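Getting the sim arm back on its feet

2021-04-18

I finally sat down with the bedroom setup again, and what a good weekend it turned out to be! When I left it in December the gripper in the simulator was drifting. Every time the wrist turned, the fingers ended up a little to the side of where the controller thought they were, and I had a long list of guesses and no proof for any of them.

The culprit was the marker block. I'd rebuilt the mount model after Zelik sent over the new drawings, and the marker had been put back with its origin on the corner, while the old one had it in the middle. So the calibration routine was doing a lovely job of measuring the wrong point. I moved the origin, cleared the saved offsets (do this, they hang around for ever) and ran it again from scratch.

Run 1609 was the first one with the wrist zeroed properly. By run 2132 I had the finger joints sorted too. They had been left with the stiffness from the old Zwahlen hand, far too springy, and the lower segments wobbled each time the arm stopped. I brought it down bit by bit until they settled. Then I let it go all night, and 2387 came out so clean that I made a second pot of tea to celebrate.

Meinrad Schwaiger had told me to check the mount first, back in the winter — I owe him a cake. He also lent me his script for comparing 2 sets of offsets side by side, and it saves a huge amount of squinting at numbers.

My order of work now, for anyone with a similar hand: mount, marker, wrist, then fingers from the top segment down. Save after each one. I keep the files in a folder called Zurnton, one copy per stage, so I can step back without losing the whole evening.

Next up is the cloth. The sheet is slow to work out on my old machine and I'd like to try a coarser mesh, then start on some proper reaching towards the bed.
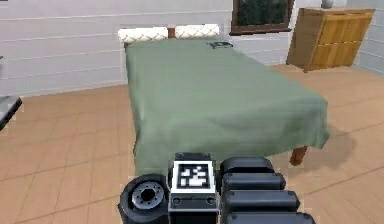

The gripper at the foot of the bed in the simulator, marker facing the camera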